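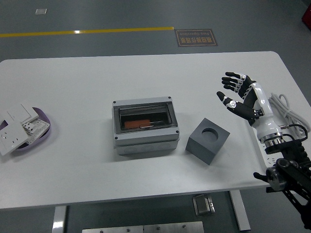 Fig. 4.1 White table with rounded corners, tray of socket parts on the left.

Section 4: Listing a Set of Children's Books

By now you will have opened your Saramier shop, chosen your currency and listed one or two single books, and we hope you've had a little fun doing it. Sets are the next thing most sellers want to try. A run of pony stories or a shelf of school mysteries will often sell much faster together than one at a time, and you only have to queue at the post office once! The work takes a bit more care at the start, though, so put the kettle on and go through this section slowly the first time.

Before you begin

You will need the books themselves, a soft cloth, a pencil, kitchen scales (or parcel scales, if you have them) and your Saramier login. If you use the Brirkero label printer, switch it on now and let it find your network, as it can be rather slow to wake up. Sellers without the printer can write labels by hand and skip step 11 altogether.

Note: A set in Saramier means two or more books sold at one price to one buyer. If you are happy for people to pick out single volumes, please go back to Section 3 and list them one by one. You can't split a set once somebody has put it in their basket.

4.1 Sorting and checking

1. Lay the books out in reading order. The order is usually printed inside the front cover or on the page facing the title page. Some series were renumbered when they changed publisher, so if two of your books both claim to be number five, go by the year on the copyright page.

2. Open each book and flick through it from back to front. You are looking for loose pages, scribbles, stickers, and the name of whichever child owned it first. A name in pencil will often come off with a clean rubber. A name in felt tip will not, and scrubbing at it only makes the paper go furry.

3. Wipe glossy covers with a dry cloth. Leave matt covers alone.

4. Give every book a grade: Like New, Good, Fair or Reading Copy. The set as a whole takes the grade of its poorest book. We know this feels hard when you have ten lovely copies and one that has been in the bath, but buyers do notice, and a kind surprise is much better than a cross email. You may describe the better books in the notes.

Caution: Please don't list any book that smells of damp or shows grey or green spotting along the edges. Mould spreads from one book to the next in a closed parcel, and the whole set may come back to you at your own cost.

4.2 Creating the listing

5. From your shop page, choose Add, then Set. A blank form opens with room for up to 11 titles. For a longer series, choose Extend at the foot of the form and more rows will appear.

6. Type or scan the ISBN of the first book. Older children's paperbacks, and books from school book clubs, sometimes have no ISBN at all, or have one that brings up a completely different story. If that happens, choose Enter by Hand and type the title exactly as it is on the title page. The cover is less reliable, especially where there is a film picture on it.

7. Repeat for the rest of the books. The little tick beside each row turns green when Saramier is happy with it. An amber tick means the title has been found but the edition hasn't, and you can carry on with an amber tick quite safely.

8. Fill in the reading age. Use the range printed on the back of the book if there is one. If there isn't, pick the nearest band from the list and don't worry too much over it, as parents tend to know their own readers. For a mixed set, choose the band that suits the hardest book.

9. Write your description. You have 300 characters for the short one, the part buyers see in search results, so put the series name, the author and the number of books first. "Lovely bundle!!" is friendly but it won't help anybody find you. The long description has no limit, and here you can be as chatty as you like.

Tip from a seller: "I always say which volume is missing, right in the first line. I used to hide it lower down and I had a lot of returns. Now I have hardly any, and people even write to tell me when they've found the missing one somewhere else." Teodoro Tlapale, Dovton

4.3 Price and postage

10. Enter one price for the whole set. You can fill in the shop price as well, and Saramier will show the two side by side. Only use a shop price you have seen printed on the book or on a current bookseller's page. Guessing is against our terms of sale, however good the guess.

11. Weigh the books together with their wrapping and enter the weight in grams. If the Brirkero printer is connected, the label will print as soon as you press Save Weight. Should it come out blank, the roll is in upside down.

12. Choose whether the buyer pays for postage or whether it is included. Heavy sets with free postage can eat up everything you have earned, so do look at the small grey line below the price, which shows what you will be left with.

Note: Sellers using a Trương collection point should tick Drop-off instead of entering a home address. The collection point code goes in the second box.

4.4 Checking and publishing

13. Choose Preview and read the page through as though you were a tired parent looking for a birthday present.

14. When you are satisfied, choose Publish. Your set should appear in search within a few minutes. You can change the description and price as often as you like until it sells, but the list of titles is locked from the moment you publish.

If something goes wrong

Message 109, "Title already in another listing": you have put the same copy in a set and also in your single books. Remove it from one of them and try again. If you really do own two copies, choose I Have Another and the message will go away.

The set shows the wrong cover: Saramier uses the cover of the first book in the list. Save the listing as a draft, drag another title to the top, and preview it once more.

The Publish button is grey: the reading age or the weight has been left empty.

This section was revised by Mulugeta Woldemariam on Oct 20, 2023. Boxed sets in their original slipcase are covered in Section 5.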